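3 min read

Right, a few of you asked what I've been up to since October, so here's a thread about towels. Yes, towels. Get a brew. (1/12)

The short version: we've been trying to work out how you should collect demonstrations of folding floppy things, if you want a policy to learn from them later. Shirts, cloths, napkins, the lot. Rigid objects are a doddle next to this stuff. (2/12)

The method is dead simple to describe. One person, one hand-held gripper in each hand, each gripper with its own camera, and you do the chore. No arm, no teleop rig, no waiting for anything to home itself. You fold the towel and the recording is the demo. (3/12)

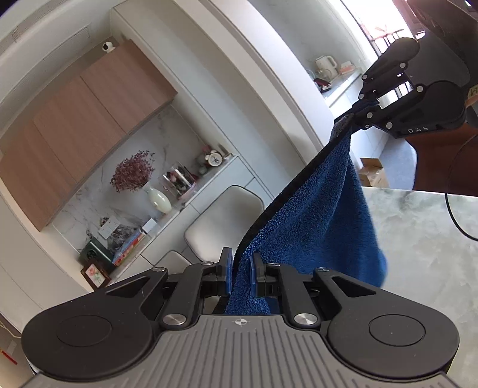 Gutport, 27/11/2022

We did all of these in a proper lived-in flat and left everybody's stuff out on the side. I was dead against this at first! I wanted a plain backdrop and a bare bench. Bakker (our training code, named after a bakery, long story) had done perfectly well on the plain bench set, thank you very much. (4/12)

But then we took the bench-trained policy somewhere with cupboards and a window and it fell to bits. Out of 20 tries it managed 6 clean folds. Same towel, same grippers, same everything apart from the room. (5/12)

So: new set, collected in homes, 60 demos per home, and the same 20 tries afterwards in a home it had never seen. This time we got 18. I made us run the whole lot again the next day and it was 18 again, so I've stopped sulking. (6/12)

The bit I really wanted to talk about though is corners. When you pick a towel up with your fingers you feel your way along the hem without thinking. With two pinchy jaws you can't, so you end up doing this funny little routine: grab a corner, hold it up, let the rest hang, go in for the next one with the other hand. (7/12)

We compared two ways of doing it. In the first, people folded however they fancied. In the second they had to lift one corner and stop for a beat before the other hand moved in on the edge. The stopping feels daft when you're doing it (my shoulders would like a word) but it gives the cameras a good look at the hem before anything closes on it. (8/12)
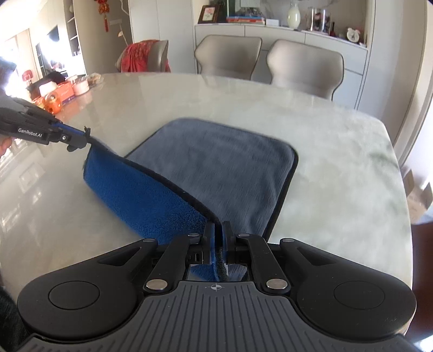 Blue side, grey side, black edge, and a gripper on each end of the job.

A two-sided towel is a gift for this, by the way. One colour per face means that when I'm scrubbing back through the recordings I can tell which way up the thing is in half a second. With the plain white ones I was squinting at the screen and guessing, and a wrong guess there means a wrong label, and a wrong label means me redoing a whole afternoon. (9/12)

Does the policy lean on the colours too? Very possibly! That's the fair criticism and I'd rather say it before one of you does. The 18 was on this kind of towel only. We've got a pile of single-colour ones waiting for the next round and I fully expect the number to drop. (10/12)

Other thing I'd do differently: shiny tabletops. Reflections of the window wander about as you move your wrist and I spent ages convinced they were messing up the tracking. Ran the same folds with a matt cloth laid over the table and couldn't find any difference worth mentioning. So that was a weekend well spent. (11/12)

Write-up is going on the Ukar project page once we've tidied the plots, and the demos with it if the paperwork behaves. If you've done the pause trick with anything stretchier than a towel (leggings? fitted sheets??) please shout, I've got questions. (12/12)

Recent threads
Why I stopped trusting my own success rates
Dritov calibration notes, part two
Socks: a cry for help
Picking a fingertip pad that doesn't shed

Contact | © 2022 | Back to top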